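Vullstead Chore Trials: Set-up Guide
Section 6. Food container handling

6.1 Scope

This section covers the picking up, turning and putting down of lidded plastic food boxes. It applies to the hand-held gripper and to the arm-mounted version, which use the same fingers and pads. Opening and closing of lids is treated separately in 6.5. Washing up is not covered by this guide.

Readers often ask whether the system can put away the contents of a kitchen worktop without help. At the current release it can't. It can move a closed box from a worktop to a shelf when the box is of a known type and nothing stands in front of it. Stacking is unreliable and clip lids still need a person for most of the work.

6.2 Before you start

1. Check that both foam pads are fitted and that their screws are flush or slightly below the surface.
2. Wipe the pads with a dry cloth. Do not use washing-up liquid. Residue lowers the grip on smooth plastic.
3. Inspect the threaded inserts in the fingers. An insert that turns with the screw must be replaced before use.
4. Set the opening limit to 104 mm. Boxes wider than this must be gripped across their shorter side.
5. Clear a space on the worktop at least 700 mm wide.

Note: New pads shed a little fibre during the first session. Fit and run them on an empty box before handling anything that holds food.

6.3 Gripping a closed box

1. Place the box flat, lid upwards, with all clips closed.
2. Bring the fingers down on either side of the box until the pads sit below the rim.
3. Close slowly until both pads touch. Stop and check that the box hasn't shifted to one side.
4. Close further to the holding force given on the label inside the tool case.
5. Lift by 170 mm and wait for the box to stop swaying.
6. If the walls bow inwards, put the box down and reduce the force by one step.

Caution: Do not grip on a clip. A clip under a pad may spring open when the box is lifted, and the load may be lost.

Caution: The maximum filled mass for this procedure is 700 g. Liquids are excluded at any mass.

6.4 Turning a box on its side

Turning is needed when boxes are stored on edge, as on the Rilholm shelf layout, and when the lid has to be presented to a second tool.

1. Grip across the lid and the base, one pad on each. The lid pad should press on the flat of the lid, clear of the seal.
2. Raise the box clear of the worktop before rotating.
3. Rotate through a quarter turn at the slow setting.
4. Hold still and check the seal along its full length.
5. Lower the box until the edge touches, then open the fingers evenly.

Note: Frosted and clear walls give poor readings on the depth sensor. The Batista software profile takes the position of the box from its coloured rim where there is one. Boxes with a plain rim should be marked with tape along one edge before the first session.

6.5 Clip lids

Two tools are required, one to hold the box and one to work the clips. In the February trials the procedure was run with both tools held by hand, and these sessions form the basis of the steps below. The arm-mounted version has not been approved for clips.

1. Hold the box as described in 6.3 or 6.4.
2. Approach the clip with the second tool from the outer edge.
3. Hook the free end of the clip and pull outwards. Do not pull upwards.
4. Release, move to the next clip and repeat.
5. Leave the last clip closed until the box is flat on the worktop.

Closing is harder than opening. The lid must be seated along the whole seal before any clip is pressed, and the fingers give little feedback when a corner has lifted. Press each corner in turn, then the clips in opposite pairs.

6.6 Faults

Box slips during lift: clean the pads, then raise the force by one step.
Box turns between the pads: the grip is too high or off centre. Put it down and start again from 6.3, step 2.
Pads mark the lid: worn foam. Replace both pads as a pair, Sellport part 13.
Fingers close unevenly: stop work and recalibrate as in Section 3.

Record every dropped box on the session sheet, including drops onto the worktop from a low height. Completed sheets go to Babita Dubey at the end of each session. A drop rate worked out from partial sheets can't be compared with earlier releases.
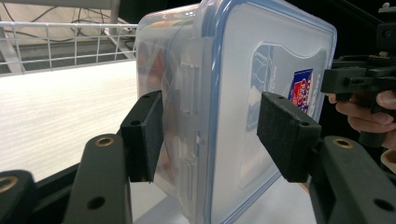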